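Four in the afternoon, January, and the light in Felmont is already going. Omid Kermani has his coat on indoors. The showroom heater quit sometime before lunch and he hasn't called anyone. "Stone doesn't care," he says, and goes back to his phone, where a couple from Nesness wants to know if they can put a hot pan on marble.

They can't. Well - they can once or twice. He types this out with one thumb.

I came up here to write about kitchens, and why people who hated dark counters ten years ago are suddenly paying for them again. Everyone I know ripped out the brown stuff. My sister did. White quartz, white tile, white everything, and then a turmeric stain by the sink that she covers with a soap dish when people come over.

Now it's brown again. Kermani says over 1000 people came through his door last year and most of them asked for something with "some life in it." He wrote the phrase on a card and stuck it to the register.

Life means veins. Tan ones, cream ones, the kind that wander off and meet up again. A quiet slab used to sell first. Now the quiet ones sit in the yard behind the shop getting rained on.

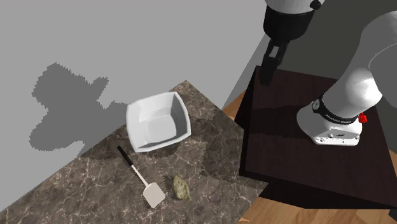

*Dark brown with tan and cream veining, and a plain white bowl set toward the back.*

Money first, becuase that's what people call about. Kermani's cheapest dark marble, cut and fitted, went up twice last year. The customers in Nesness pay it. The ones in Felmont mostly ask about remnants, and he keeps a stack of those against the north wall, 14 when I was there, priced in grease pencil. A remnant will do a small island or a bathroom. It won't do an L-shaped kitchen, no matter how long you stand there turning it around in your head. People stand there a long time.

Then sealing. Every argument about marble ends up at sealing. Guvley, the supplier he buys most of his slabs from, tells customers once a year. Kermani says twice if you cook, and three times if you cook with lemons. Wipe it on, wait, wipe it off. Boring job. He does his own at home while listening to ball games and has never once done it on schedule.

Acid is the real trouble. Not stains so much as etching, the dull spots where wine or vinegar has eaten the polish. On white marble you see them if you crouch. On dark marble you see them from the hallway. He tells every buyer this and maybe half of them hear it.
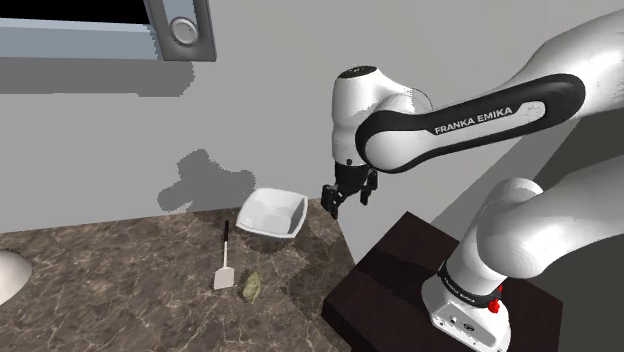

And fingerprints, flour, the ring from a coffee mug. A dark counter shows crumbs like a black sweater shows cat hair. One woman told him she'd wiped hers down before bed every night for a month and then just stopped. Let it go. Said it was the best thing she did all year.

I asked about seams. He made a face.

Slabs only come so long, so most kitchens have a join somewhere, and with a veined stone the join is where the whole thing lives or dies. The good fabricators lay the pieces out on the floor first and shuffle them until the lines run through. The cheap ones cut to size and glue. Kermani uses a two-man shop over in Moges, slow as anything, who will call a customer at dinner time to ask which way a vein should go. He's lost jobs over the wait. He shrugs about it.

His test for a showroom, any showroom, even his - find the seam before you look at the price. Put your cheek near the counter. Look along it, toward a window if there is one. Then look at the pattern from standing height, where you'll be seeing it with an onion in your hand for the next twenty years.
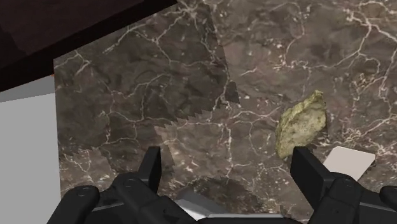
*Fine white lines running close together. The veins don't quite carry across where two areas of pattern meet.*

The Nesness couple writes back. They want to know about lighting now. He tells them warm bulbs, under the cabinets, nothing blue. Blue light turns brown stone to mud, he says, and he's had slabs returned over a bulb. Well, attempted returns. You can't really return a counter.

He's quoted them for the full kitchen plus a backsplash in the same stone, 578 dollars extra for the cutouts, outlets and so on. They'll think about it. Everybody thinks about it.

By five he's dragging the sample boards in from the sidewalk, two at a time. I take the other end of the long one. Heavier than it looks. My sister texts to ask what I found out and I send her a picture of the remnant stack, and she wants to know what the brown one at the end costs.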